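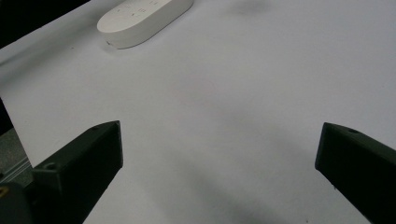 What do students in the manipulation practicum do with the hand-held grippers?
They use them to carry out short tabletop tasks by hand, and the recorded movements become the practice material for the robot arm they program later in the term.

The Hitcombe School of Engineering has opened its robot manipulation practicum to second-year students for the first time. The course was previously limited to students in their final year. A total of 123 students applied for the spring term, and 50 were admitted.

Participants work in pairs at shared stations in the Szewczyk Laboratory. Each pair selects a household object, writes a task plan and submits it for approval before recording begins. Plans must state the starting position of the object, the order of the movements and the point at which the task is considered complete.

"Students are often surprised by how much they have to put into words," said course director Lena Rutkowska. "Turning a lamp toward a reader is one sentence at home. In a task plan it can run to two pages."
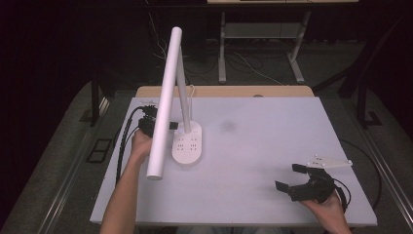 Desk lamp and paired grippers at a work board, Szewczyk Laboratory.

By the end of April the class had submitted 1,458 recordings. Of these, 187 were returned to their authors for revision, most often on account of incomplete notes – a missing task number or an unsigned plan. Revised recordings are accepted until the close of the term.

The practicum carries four credits and is graded on the task plan, the recordings and a final demonstration. Demonstrations will be held in Bedness Hall beginning at 2:00 p.m. and are open to students and staff of all departments. Selected pairs will go on to represent the school at the Skoseck student robotics meeting.

Applications for the fall term are available from the department office. Prior experience in programming is recommended but not required.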